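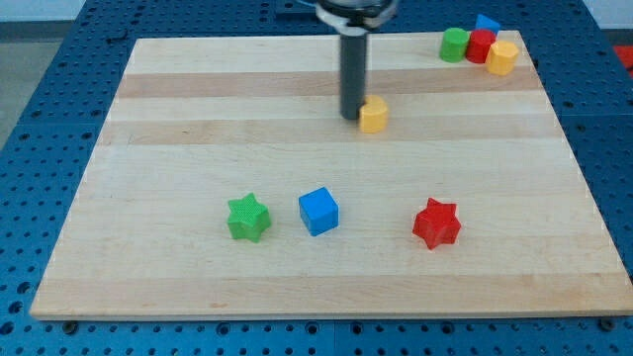

Drollow have conceded 13 goals in the league this season, and only 3 of them from set pieces. Huw Beddoe, who coaches the defence, puts most of that down to where the back line stands when the ball is on the far side of the pitch.

"We used to defend the box man for man," he says. "Against Holanda in February we were pulled out of shape by one runner who never touched the ball. Our left centre-half followed him to the near post and left a gap of six or seven yards. They scored through it twice."

The side now marks zones in open play, with the four defenders keeping a fixed spacing and the holding midfielder dropping in only when the ball passes the edge of the area. Beddoe calls the distance between the centre-halves the first thing he checks on video. If it grows beyond eight yards with the ball wide, he stops the recording and makes a note of the minute.

Cheng-en Kan keeps those notes in order. He joined from Mater two seasons ago as an analyst and has logged 304 crosses faced by the first team since then. Of those, 61 were met first by an opponent.

"The figure on its own is not very useful," Kan says. "A header from sixteen yards with a defender leaning on you is a poor chance. I sort them by the position of the man crossing and by whether our full-back was within two yards of him. When he was, the delivery was usually high and slow, and the goalkeeper could come for it."

The full-back's job has changed as a result. He is asked to press the crosser early and accept that he may be beaten on the outside. The near centre-half does not come across to cover him. The wide midfielder does, and if he is late the cross comes in from closer to the byline, where the angle suits the defending side less.

Beddoe accepts the weakness. "Skonditell found it. They overloaded our right, got to the byline four times before half-time and cut it back. A cut-back is a different problem from a cross. The line is running towards its own goal and the space is behind the midfield."

The response at the interval was to hold the far-side midfielder ten yards deeper. It cost Drollow their outlet on the counter, and the second half was played almost wholly in their own third. The match finished goalless.

Asked whether he would make the same change again, Beddoe says it depends on the score. Kan would have made it after twenty minutes.

They meet Holanda again on Saturday, away, on a pitch Beddoe describes as four yards narrower than their own. He plans to start with the far-side midfielder in his normal position.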